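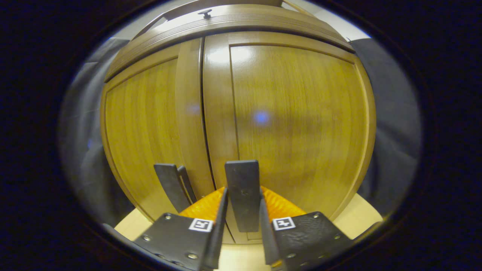

The big cabinet at Erkham hall, doors shut for now.

August 19, 2019

I popped into Erkham hall this morning to see how the sort-out is going, and the old two-door cabinet is staying put after all! There was talk in June of selling it to a dealer in Calberg, who offered 358 pounds, but the hall users voted to keep it. Bình Trình will fit new shelves inside next week – enough for the 40 board games and all the spare table linen. I'm so pleased, I've always loved that chunky moulding along the top. If you've borrowed a game, please bring it back by Friday.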